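Clearing the Sitting Room Table
5 February 2018

Readers of this journal will be aware that the sitting room is put in order each evening before the lamps are turned off. The table receives attention first. Its dark surface shows every mark. 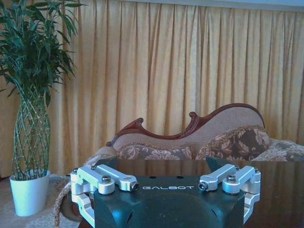 Loose papers are returned to the desk, and cups are taken to the kitchen. Mr. Calum Skinner has written to recommend a dry cotton cloth for polished wood, and that advice has been adopted in this household. Bottles are to be emptied before recycling. Used tissues go directly into the wastebasket. 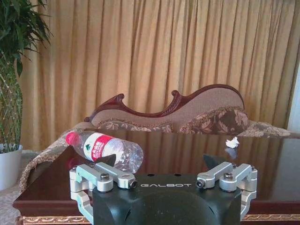
Water bottle and tissue on the polished table.

The gold trim is dusted separately, with a soft brush, every August.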